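Zeeshan Abbasi ran the night shift at the Stekberg bakery in Irnstead for 16 years before he opened a shop of his own. He says he still wakes up at two in the morning.

"You don't lose it," he says. "My wife sleeps through it now."

The shop, Temik, sells bread and not much else. There are 4 kinds of loaf, plus a flat onion bread on Fridays. Abbasi mixes the dough the evening before and lets it sit cold overnight. He learned that from Haris Mohmand, the head baker at Stekberg when he started there.

"Haris never wrote anything down. He'd put his hand in the bowl and say more water. I asked him how much more and he said, more."
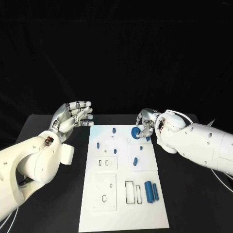 Abbasi does write things down. He keeps a notebook of flour deliveries, room temperatures and how many loaves went out each day. In May, his best month so far, he sold 2460.

"That was too many for one person. I hired a helper the week after."

Rent is the part he worries about. The landlord raised it last year, and flour went up too. He added a little to the price of the rye and left the white loaf alone -- older customers buy the white, he says, and they notice.

Would he go back to working for someone else?

"I think about it in winter. You get paid, you go home. Then a customer tells me her kids ate the whole loaf in the car, and I'm all right for another week." 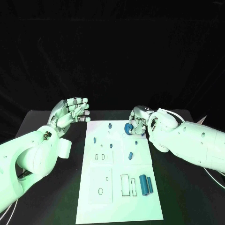

Two white robotic arms over a dark tabletop, with a printed sheet between them.

He has no plans for a second shop. He would like a bigger oven, and he has been looking at a used one from Sqalli.

"It has to fit through the back door first," he says. "I measured twice. It's close."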